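Kilik capture kit: wired gloves, a hand-held gripper and the case for small tasks

Updated 13/02/2020

Hường Khúc runs hardware for Kilik, a capture kit that Dirkadum rents by the month to laboratories training manipulation policies. The kit has two halves. One is a pair of sensor gloves with a VR controller strapped to the back of each hand. The other is a hand-held gripper with its own camera. A head-mounted camera is supplied with both. I asked her first why the gloves are still cabled.

"Bandwidth was never the problem," she said. "Clock drift was. With radio gloves we had one stream sliding against the other over a long session, and you only find it when you try to align the files. On the cable, every sample gets its time from the same source. We run the finger sensors at 100 samples a second and I can say where each one belongs."

The cable has a cost. Chun-hung Yeh, who plans the recording sessions, said operators need training in how to sit with it. The leads have to drop off the near side of the table and stay clear of the elbows. A lead that pulls on the glove module shifts the fabric, and the finger readings shift with it.

"We recalibrate when a glove comes off, and we recalibrate when somebody has tugged a lead," Yeh said. "The second one people forget. It takes 3 minutes and they would like it to take none."

The calibration routine is a fixed set of hand poses, including flat hands with the fingers extended, a fist, and each fingertip to the thumb. Khúc's team shortened it in January after a customer, Kirkegaard, reported that operators were rushing the last poses. The older routine remains in the software as an option.

On why the gloves do not track their own position, Khúc was brief. The finger sensors measure bend. They say very little about where the hand is in the room. The controllers supply that, and they were cheaper to buy than a tracker was to design.

"It is a lump on the back of your hand," she said. "I won't pretend otherwise. You can't put your hand in a narrow jar with it. You can put your hand in a basin, and you can get round a lunch box. We give customers a list of what fits."

The list runs to 126 household and kitchen objects, each tried with both halves of the kit. Yeh maintains it. Objects with small loose contents are marked separately, as they are harder on the equipment and more useful in the data. Rice, lentils and beans move under the fingers in ways that a block does not. They also occlude the fingertips, so the head camera loses sight of exactly the parts the glove is reporting on.

Khúc considers that the main argument for the gloves. Where the hand is in full view, she said, video alone may be enough for some customers, and she tells them so. Once the fingers go under a surface, the glove is the only record of what they are doing.

Fabric is the weak point. The glove covers a customer receives are consumables, and Dirkadum sends 5 spare pairs with each rental. Zasberg, which rents two kits, asked for a sealed version for wet work. Khúc has a prototype and is not offering it yet. "The coating makes the fabric stiff, and then the bend sensor measures the coating," she said.

The gripper half is simpler: no finger sensors, no leads at the wrist, and a camera fixed close to the contact point. Its pictures are tight and often turned on their side, depending on how the operator holds the tool. Yeh does not correct the rotation before delivery. Customers get the raw orientation and the pose stream, and can rotate the footage themselves.

He asks operators to use the same containers with both halves where they can. Lids and latches are his preferred test, as a lid gives an edge to grip and a clear side wall gives the camera something difficult to see through.
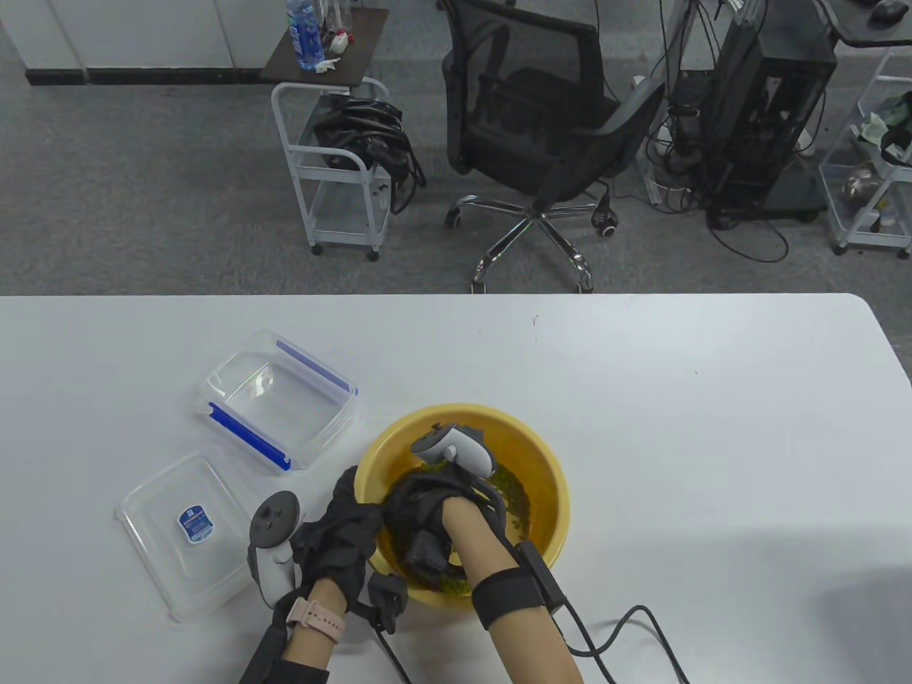
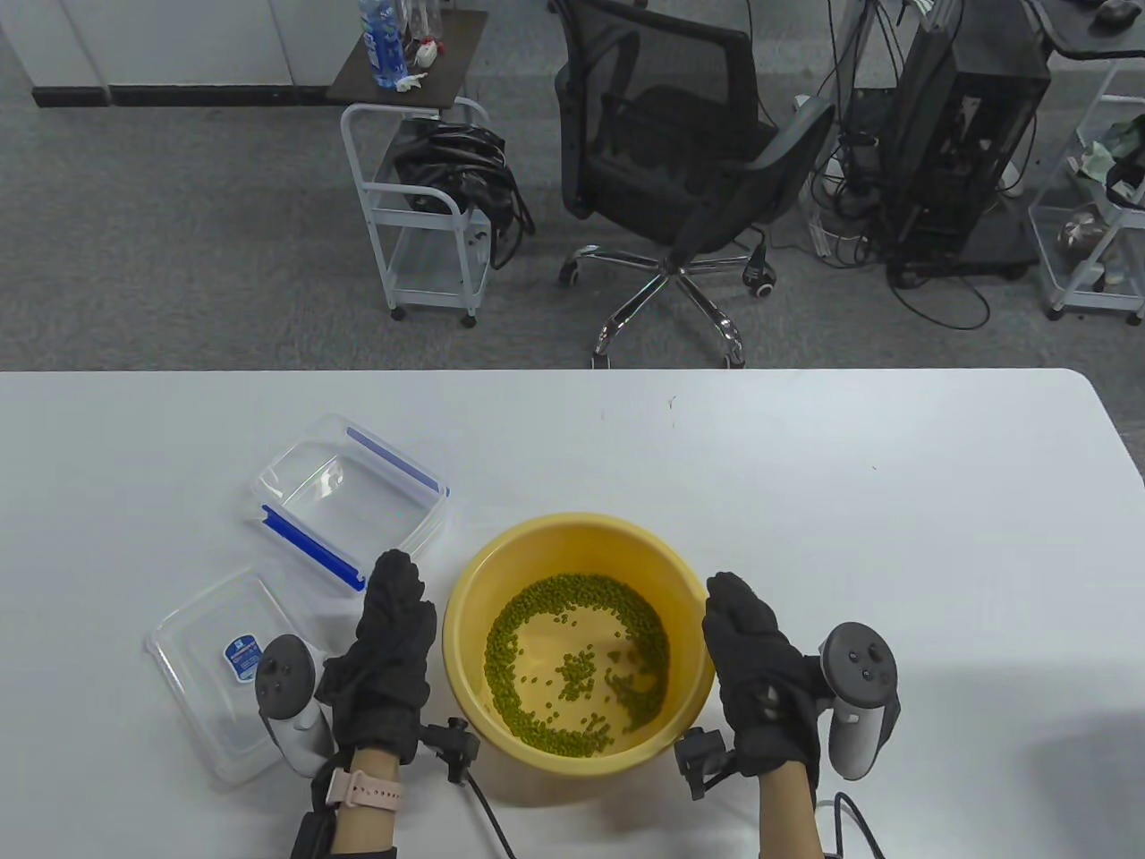
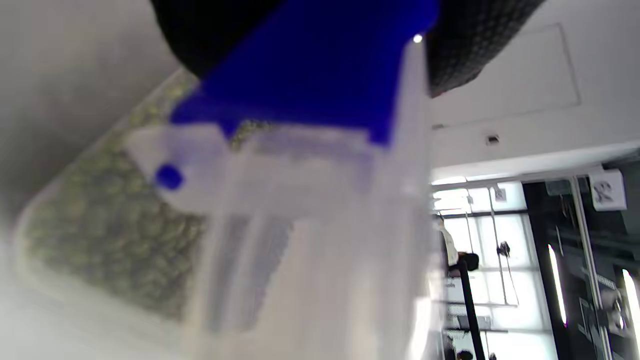

Mung beans and food container, gloves and controllers (first and second); lidded clear container, gripper camera (third).

Delivery and terms

Recordings leave the kit as one folder per take, with video, glove samples, controller poses and the calibration file used. Takes with a missing calibration file are rejected by the export tool. Khúc said this was the setting customers most often asked her to switch off, and that she has declined each time.

The minimum rental is one month. Dirkadum supplies the computer, the stands and a set of replacement leads. Tables and containers are the customer's concern, although Yeh will send his list on request. He recommends a plain white tabletop and asks that bags and spare cables be kept off it during a take.

A second glove size is in testing. Khúc would not give a release date.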